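Household Chores Study: Progress Report to the Dalgleish Fund
Prepared by Lama Geagea, Floltville
2022-09-11

The question we were funded to answer is whether a machine can do ordinary laundry work in a lived-in home. Our answer at this stage is partly. Plain, flat items are close. Clothes with linings, fastenings or slippery fabric are still a long way off.

We have 600 recordings planned and 195 finished. Ramiro Escobar runs the home sessions and checks each recording before it goes to Candness for training. He rejected 13, mostly for motion blur at the moment the jaws close. Those will be done again in September.

Garment handling on the bed, with the gold jacket in the first two pictures, and the gripper over a heap of fabric items on the floor in the third:

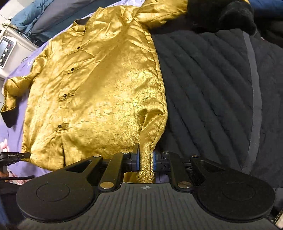
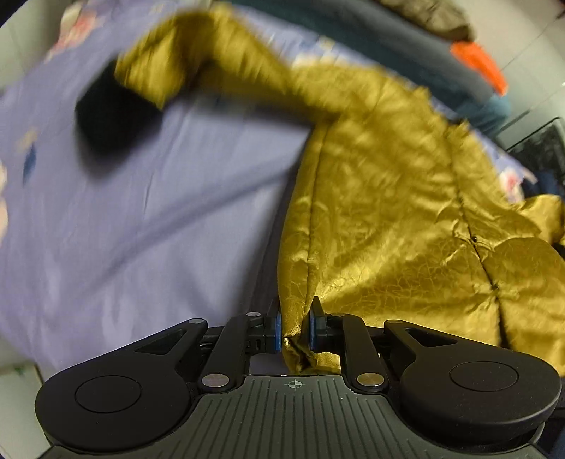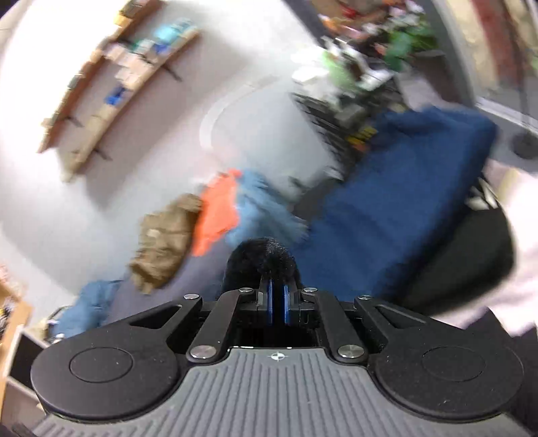
Satin is the hardest fabric we have tried. It reflects light, so the software loses the edge of the hem, and it slides when the grip is light. A person corrects for this without thinking. The current software will often grip once, lose the cloth and carry on as if it still had it.

Sorting is the second problem. Picking one item out of a pile works in the lab at Puretitz, where the pile is made up of towels. Mixed piles are slower, and the machine often brings up two things together. We have not tried buttoning and do not plan to in this phase.

Spending is within budget. The one delay was replacement finger pads, which came 3 weeks late.

Next steps are to finish the bed recordings, add more dark clothing, and run the first folding trial without a person guiding the gripper. We would like to move the unspent travel money to extra session hours and need your approval before we do so.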